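Station Manager's Diary
Alton Community Radio
Thursday, Evening

The board of the station met in closed session at nine this morning and voted to suspend the late program with immediate effect. The host, Rhun Gwilliam, was informed by telephone before the statement was released. He was given the choice of reading it first, and he declined. The statement ran to four sentences. It confirmed the suspension, named no cause and said the station would make no further comment until the outside review is finished.

Two of those sentences were changed after legal advice. The earlier draft thanked Mr. Gwilliam for his years on the air. Counsel took the view that thanks could be read as a farewell, and that a suspension must not be worded as a departure. I accepted the advice, although I had written the line myself and was sorry to lose it.

The complaint concerns payment. It is alleged that the host accepted fees from Hrubý, the concert promoter, for interviews presented to listeners as ordinary editorial choices. The sum mentioned in the letter is 2,000 dollars across the winter season. I record it here as an allegation. The host disputes it in full and has said, through his lawyer, that the money was for private work as master of ceremonies at the Folldale festival, which he had declared. I have found the declaration form. It is signed, but the section for the amount was left blank, and it was countersigned by this office in that condition. The review will need to see it, and I have placed a copy with the other papers.

By noon the switchboard had taken more than 60 calls. Most callers wished to know whether the program would be back next week. A smaller number had already decided the matter in one direction or the other. Staff were reminded that they may confirm the statement and nothing more, and that personal accounts count as public comment. One producer had posted a message of support before the reminder went out. She removed it when asked and was not reprimanded.

An online petition for the host's return stood at 3,211 names when I last looked, shortly after four. The board has asked to be told of the total each morning. I am not certain what use it will make of the number.

The replacement schedule is settled through the end of the month. Archive concerts will fill the first hour, and the second will be taken by the overnight music service from Nurkero, which can be had at short notice under the existing agreement. Listeners will notice the difference. The sponsor of the second hour has asked for a meeting and has been offered Monday.

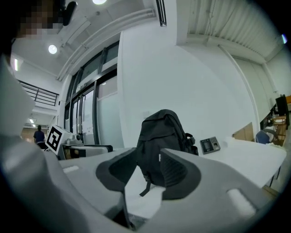
Fedir Stetsiuk wrote in the late afternoon that the station had handled the announcement badly, that four sentences with no reason given would lead people to imagine something far worse than a dispute over fees, and that the board should either publish the complaint or say plainly what it did not concern. He asked for his letter to be passed to the chair, and it was.

I have some sympathy with the point. The word "misconduct" appears nowhere in our statement, yet it was in two of the evening headlines. I raised this with counsel at half past five – the answer was that a denial of things not alleged would raise questions of its own. We agreed to look at it again if the reporting becomes worse.

The reviewer has asked for all contracts, declaration forms and guest lists for the program, together with any letters exchanged with the promoter. The guest lists are in poor order. Before last spring they were kept by hand, and nearly 100 of the entries give a first name only. Two members of the production team have been released from other duties to work through them.

Mr. Gwilliam's lawyer called again at seven. His client would like his records returned from the studio shelf, and also the desk lamp. The records may go. I shall have to ask whose lamp it is.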